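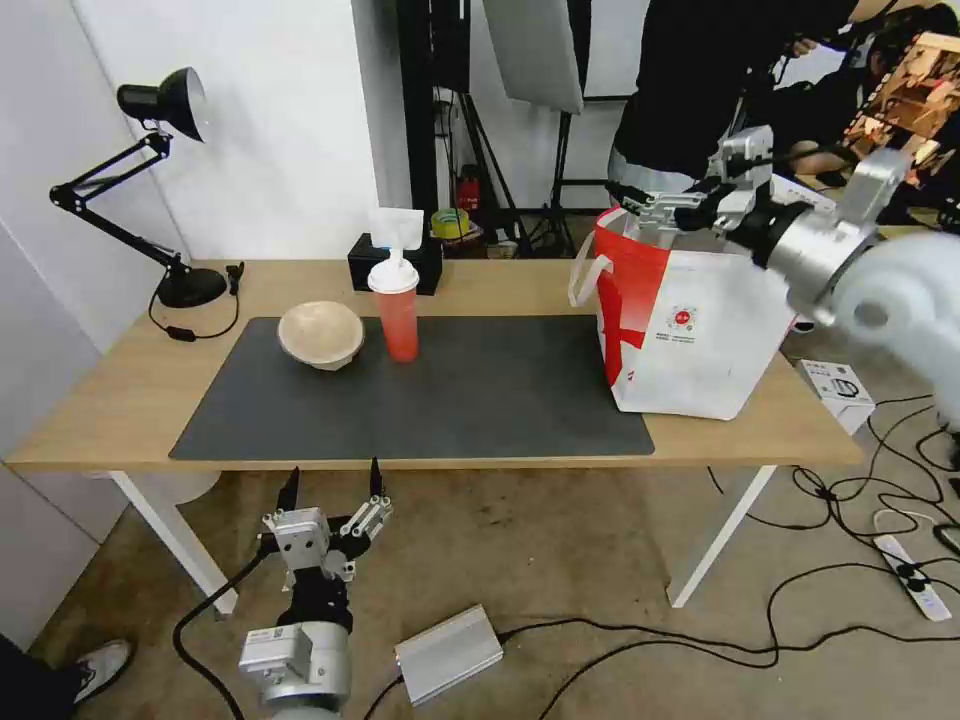
*Fig. 1. Right gripper closed on the top opening of the bag. Left gripper upright, below the front edge of the table.*

**Week 6 handout -- the release fault at Firkinholm**

Read before the session, bring a pen, we'll mark up the timeline together. Slides go up later if I get to them. Marianna Pawlak is taking the second half.

What happened, short version. Two-arm setup, tabletop job: bowl, pump-top container, shopping bag. Arm takes hold of the bag, moves it, lets go, backs off. On run 26 the "let go" command went out and the software marked it done. The fingers were still closed. Arm started its retreat with the bag in its grip, pulled it over the table edge, and kept going until the handle caught on the wrist. Then a joint torque fault, then everything stopped.

No one hurt. One finger joint bent, a torn bag, an afternoon gone. Small accident. It's on the course becuase every piece of it shows up in the big ones too.

### The timeline

From the Nindanar log, cleaned up by Henryk Bielecka. Times are from the release command.

- 0 s -- release command sent to right hand
- 0.2 s -- hand controller (Sowa) replies "accepted"
- 0.2 s -- Nindanar sets the step to DONE. Line 3883 in the log. Circle it
- 0.5 s -- retreat begins
- 1.4 s -- finger position reading still "closed". It is logged. Nothing reads it
- 3.1 s -- operator says "stop" out loud, looks for the stop button
- 5.0 s -- torque fault, right arm halts
- 5.0 s -- left arm does *not* halt. Separate controller, separate fault chain
- 9.8 s -- stop button pressed, left arm halts

Two things to notice. "Accepted" is not "finished". And the gap between 3.1 and 9.8 is mostly a human being looking for a button.

### Why the fingers stayed closed

Best guess from Azadeh Vahidi, who took the hand apart: the thin bag edge had worked its way in behind a finger joint. Opening needed more current than the limit allowed. The limit had been turned down in February to protect the fingers when picking up the bowl, which is fair enough, but one number covered both closing and opening. So the hand tried, hit the limit, gave up quietly. No error raised -- giving up at the limit was treated as normal, because when you *close* on something it is normal.

Soft, thin things are bad for this. A bowl wall is stiff and it pushes the fingers away. Paper folds, handles loop round stuff. If your object has a handle, assume it will find the wrist.

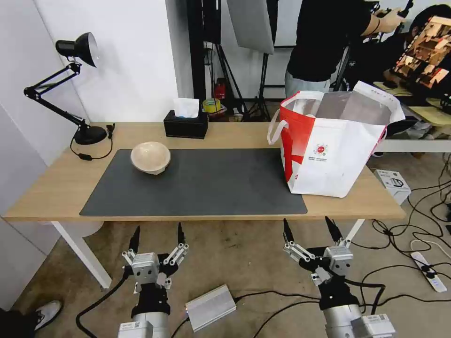

Why didn't the left arm stop when the right one faulted?

Each arm had its own controller, and only the stop button was wired to both. A fault on one side was reported to Nindanar as a message, and Nindanar was not told to do anything with it.

Fix was cheap: fault output of each controller wired into the stop input of the other. Clive Mapplebeck did it before lunch. Tested with the arms at low speed, then at working speed, ten trips each side. Do the wiring version. Don't do it in software only, software was the thing that got confused.

### Where people stand

Same fault, worse outcome, if someone is leaning in to straighten the bowl. So: where are the people?

Take five minutes and go over the figures in this handout the way you'd go over your own lab. Look at the floor as well as the table. Power strip, cables across the carpet, a metal box with leads coming off it, somebody's shoe at bottom left. Then write down:

- the longest reach of each arm (the real one, with the hand on)
- every cable someone would step over if they had to back away fast
- who has the stop, and can they get to it without looking
- what is on the table that isn't part of the job. Lamp and its cord, for instance

The last one gets skipped. A cord over a table edge is a thing for a retreating hand to hook, exactly like the bag handle.

A lab walk-through form is in the course folder. It's the Davska one, ignore the logo and ignore section 4, which is for conveyor lines. 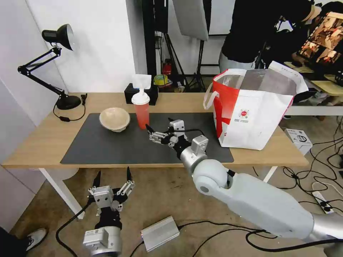
### Checks before an approach move

Ülle Toom's list, written after the event, still in use. Run it before the hand goes near any object:

1. Hand opens fully on command, confirmed by *position*, not by the reply message
2. Hand opens fully with something in it. Use a scrap of the actual material
3. Open and close current limits set separately and both written on the run sheet
4. Hand cable has slack over the whole path, and no loop big enough to catch on
5. Retreat path clear. Check it with the object still in the hand
6. Stop button in the operators hand, not on the desk

Number 5 is the one students argue about. You normally plan the retreat for an empty hand. Plan it for a full one too, and if the full one hits something then slow it down or change it.

### Exercise (pairs, 15 min)

Rewrite the release step so the fault at 0.2 s gets caught. Pseudo code is fine. You have: finger position, motor current, a timer, wrist force. You need a rule for "open", a time limit, and something to do when the time runs out.

Most groups write "if not open, try again". Ok, but how many times, and what is the arm doing meanwhile? It should be standing still. Also wrist force: if the hand is empty the load should drop to about nothing, so a second signal is there for free.
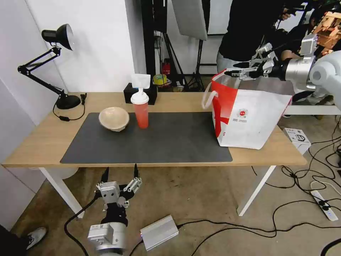 And when the time limit does run out, don't pick "go home" as the safe state. Going home is a big fast move with an unknown load. Hold position, keep the grip as it is, call the operator. Dropping is sometimes fine and sometimes not, depends what's underneath, so leave that to a person.

Firkinholm now holds and beeps. The beep was Clive's idea and everyone hates it. Ninety percent of the beeps so far have been real stuck fingers, the rest a flaky position sensor, which they'd not have found otherwise.

For next time: read the stop category pages in the reader, and bring your own cell's fault chain drawn on one sheet. By hand is fine. Marianna wants to see both arms on it if you have two, with the wire between them. Hand in at the start, not the end -- last year half went missing.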